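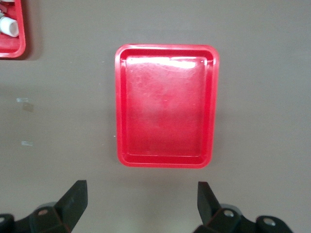

Seed viability testing at the Hukcombe regional seed store

Filed under: Growing & Soil > Seed Saving > Interviews

The germination room at Hukcombe is kept at 20 degrees by day and 15 at night, and the manager who runs it would prefer that visitors shut the door behind them. She has been in the job long enough to have inherited two recording systems and retired both. The store holds 686 accessions, mostly vegetables and field legumes grown by district gardeners, and every one of them has to be tested on a cycle.

"The question is never whether a seed lot is alive," she said. "It's what fraction is alive, and how fast that fraction is falling. A lot at 80 per cent that was at 82 five years ago is fine. A lot at 80 that was at 95 goes in the ground this spring."

The standard test is simple. Seeds are drawn at random from the lot, spaced on damp paper, held at the set temperature and inspected at fixed intervals. A seed counts as germinated only when it has produced a normal seedling, with a root and shoot in proportion. A root tip poking through the coat is recorded separately.

"People at home count anything that splits," she said. "That will flatter your parsnips by a fair margin. Parsnips need all the flattery they can get, but it's still the wrong number."

For small lots the store uses fewer seeds per test and repeats the test sooner. She described this as a compromise. A sample of 50 seeds gives a wide error band, and a single result from it should not be used to throw anything out. Her rule is that no lot is discarded on one test, and no lot is regenerated on one test unless the result is under 60 per cent.

Moisture is the larger concern. Seeds arrive from growers at anything from nine to 14 per cent moisture, depending on the crop and the autumn. They are dried at low humidity before going into foil packets, and the drying is done slowly. Beans dried too quickly crack along the seed coat, and cracked beans take up water unevenly in the test.

"I had a batch of Clitov, the black climbing bean, that looked perfect and tested at 41," she said. "We rehydrated a second sample over water for a day before it went on the paper. It came up at 88. The seed was alive the whole time. We were drowning it."

The Clitov result changed the procedure for all large-seeded legumes. They are now conditioned in a closed box above a water layer for up to a day before sowing. She would like to see the same step tried on broad beans but has not had the bench space.

Of the current holdings, 635 are in date for testing. The balance is overdue, and most of that is brassica, which she regards as low risk. Onions and leeks are tested first every year. She keeps a short list of lots that fall faster than their species average, and an old leek called Phí has been on it since before she started.

"It loses about a third of its viability in the time the other leeks lose a tenth. I don't know why. It's been stored the same way, in the same freezer. Some lines are just short-lived, and you plan the regeneration around that."

Regeneration is contracted out to growers with enough room for isolation distances. The largest block is at Zadalport, where the coastal wind is a nuisance for carrots and a help for drying down. She asks for a minimum number of parent plants and for a record of any that were pulled out and the reason. Growers are good at the first and poor at the second.

"They rogue out the odd-coloured ones and don't write it down. Fair enough, they're gardeners, they want a tidy row. But then I've got a lot that's narrower than the one I sent out, and no record of what went."

Her advice for home storage was brief. Dry the seed until a bean shatters under a hammer and does not squash. Use glass with a good seal. Label the jar with the harvest year, and put a second label inside. Let a frozen jar reach room temperature before opening it, preferably overnight, or water will condense on the seed.

On silica gel she was neutral. It works, but most people use too little and never recharge it. Dry rice, in her view, is for soup.

Testing at Hukcombe resumes in February with the alliums.

Comments (4)

brassicaback: Does the conditioning step work for runner beans? Mine always rot on the paper.

tank_water_only: We do it with peas in an old ice cream container with a bit of flyscreen over the water. Big difference. Don't let them touch the water.

Marrowfat: 60 per cent seems low as a cut-off. Our group regrows at 75.

brassicaback: Thanks tank, will try the flyscreen.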